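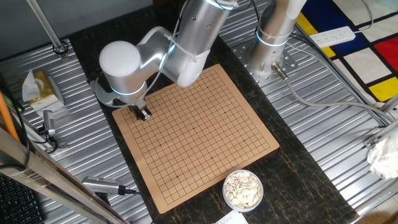 Hamisi Mugo

The Rivley hand-guiding kit was reviewed over two weeks in May, with stone placement on a Go board as the test task. The operator leads a small handle and the arm copies each movement. Staff recorded 129 demonstrations, of which 67 were kept for training.

Control near the board is fine enough to aim for a single intersection, and the handle's weight is well judged. Picking one stone from a full bowl is harder – the kit gives no sense of grip force, and new operators tired quickly. The printed manual is poor on calibration.

Recommended for laboratories with trained staff. Price as tested: $859, handle only.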